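Projects > Skoryk > Datasets > README

# Skoryk Proverbs, version 3

Skoryk is a collection of 3,857 short proverbs and sayings, written down from older speakers in the villages between Selitura and Huvemia. Each saying has a plain English translation and, where we could get it, a note on when people use it.

Last change: May 26, 2022
Maintainer: Hamisi Barasa

## What is in the folder

- sayings.csv - the main table, one saying per row
- speakers.csv - age group and village of each speaker, no names
- notes.txt - longer explanations, linked by the saying number
- old/ - version 2, kept only so that older papers can still be checked

The main table is in UTF-8 with semicolons between the columns. Please do not open it by double click in a spreadsheet program. On many computers this breaks the accented letters, and after you save the file they do not come back. Use the import menu and choose UTF-8 there.

## Columns

- id: the number of the saying. Numbers are never used again, so there are gaps.
- text: the saying as the speaker said it
- text_std: the same saying in standard spelling
- english: our translation, close to the words
- meaning: what it is used to say, if the speaker told us
- theme: one word such as weather, family, money, work, animals
- speaker: points to speakers.csv

The column "meaning" is empty in 800 rows. In most of these cases the speaker knew the saying but did not want to explain it, or gave two explanations which did not agree. We did not fill them in by guessing.

## How the sayings were collected

We visited 117 speakers at home. We did not read them a list. We asked about a subject, for example bad harvests or lazy sons-in-law, and waited. This is slow, but with a list people say yes to everything to be polite.

The translations were made by one person and read by a second one. When they did not agree, the closer translation was kept and the nicer one went to notes.txt.

## Changes from version 2

- 157 duplicates removed. Many were the same saying with a different word order.
- The theme "women" was removed and its rows were divided between family and work.
- The village Balley was written in three ways in speakers.csv. Now it is written in one way.
- Wrong speaker numbers from the February visits are corrected.

## Known problems

Men from the upper villages are too many in this collection. Sayings about fishing are few, as we went to the coast only one time. Some sayings are rude, and they are marked with "r" at the end of the theme - filter them out before you use the table in a school.

The standard spelling is still under discussion. If you compare words, use text_std and write in your paper which version you took.

## Use

Free for teaching and research. Please name the collection and the version. For printed books, ask the maintainer first. Corrections are welcome, always with the id of the row. 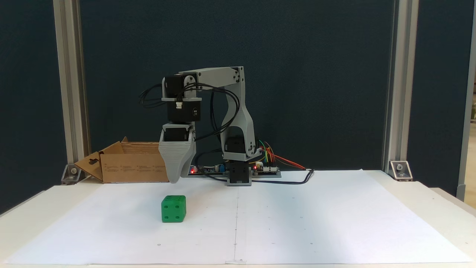 Small robotic arm above a sheet of white paper.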